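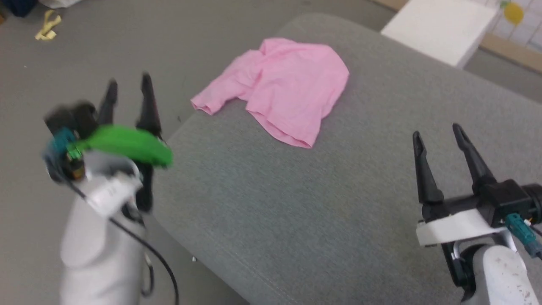 Photo: Plomia / Skaveck press room

I finally got our energy reporting module running on Nemotari this week, and I'm so pleased with it! It pulls meter readings from 23 buildings, turns them into carbon figures and drops the lot into one report (we used to do this by hand, in February, with a lot of coffee). The import took nearly 90 minutes the first time, mostly my fault for leaving the old duplicate check on. With that off it flies. Next up is water use for the Guzmán site, which has 300 sensors and two naming schemes. I can't wait to get started on it.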